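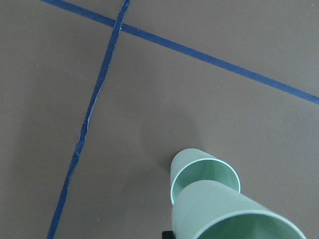 Could we please be told before we fill the thing, and not after, where it ought to stand, one reader of our earlier guide wrote, having carried a full urn from one end of a hall to the other. It was a very fair point, and so this section now begins with the position of your Butia urn and only then moves on to water. Do read it through once before you start – it takes a few minutes, and a pot of tea made the old way will keep you company.

3. Setting up and first fill

3.1 Choosing a place

1. Pick a level, sturdy table or worktop. The urn is light enough when empty but becomes a good deal heavier with water in it.

2. Leave a clear gap behind the urn and to either side. Shelves and wall cupboards directly overhead are best avoided, as steam rises through the vent in the lid.

3. Check that the mains lead reaches the socket without being stretched. If it doesn't, move the urn closer. We don't recommend extension leads.

4. Turn the urn so that the tap faces the people pouring, with the spout just proud of the table edge or directly over the drip tray, whichever suits you better.

CAUTION: Never move the urn while it is switched on or while there is hot water inside. Switch off, unplug, let it cool and empty it first.

Note: If you like to protect the table with paper or a cloth, lay it flat and keep the corners well away from the base. A cloth that hangs over the front is easily caught by a passing sleeve or a small hand.

3.2 Rinsing before first use

Every urn is tested with water before it leaves our works at Grullton, and you may come across a drop or two in the bottom. It does no harm at all, but a new urn should still be rinsed before you offer anybody a drink from it.

1. Take off the lid and lift out the packing ring and the small bag holding the spare tap washer. Put the washer somewhere you will find it again (the kitchen drawer is traditional). If you ever need another, ask for part 659.

2. Wipe the inside with a soft, damp cloth.

3. Pour in 5 litres of cold tap water, fit the lid and turn it clockwise until it clicks.

4. Plug in, press the switch and turn the dial to 90. The amber light comes on while the water heats and goes green when it is ready.

5. Switch off, unplug and leave the water to cool completely. Then drain it through the tap into a bucket or the sink.

You may notice a faint warm smell during this first heating. It fades quickly, and a second rinse will usually see it off if it lingers.
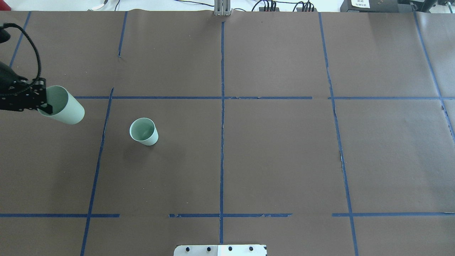
Once the rinse water has gone, you are ready to fill the urn properly, and from here on things will feel very much like filling a large kettle.

3.3 Filling and heating

1. Make sure the tap is closed. Do please check, even if you are quite certain – we have all mopped a floor that way.

2. Fill with cold water to any point between the lower and upper lines on the sight glass. A jug is easier to manage than holding the urn under a kitchen tap; the Khurana jug supplied with the larger sets takes 700 ml and has a lip that pours neatly.

3. Fit the lid, plug in and set the dial. For tea, turn it as high as it will go. For coffee or cordial, 90 is plenty.

4. Wait for the green light before drawing any water. Let the first little splash run into the drip tray, then pour as usual.

CAUTION: The metal sides become very hot. Use the handles, and keep children on the far side of the table.

Note: If the water falls below the lower line, the urn switches itself off. Let it cool, top it up and press the reset button underneath.

3.4 Putting it away

Drain the urn as soon as it has cooled, leave the lid off overnight and store it dry with the tap open. In hard water areas, a sachet of Staren descaler once a month keeps the base bright and the heating time short. If you are packing up in June and won't need the urn again until autumn, descale it before it goes in the cupboard, and rinse it twice when it comes out.

For cleaning the tap itself, turn to section 4.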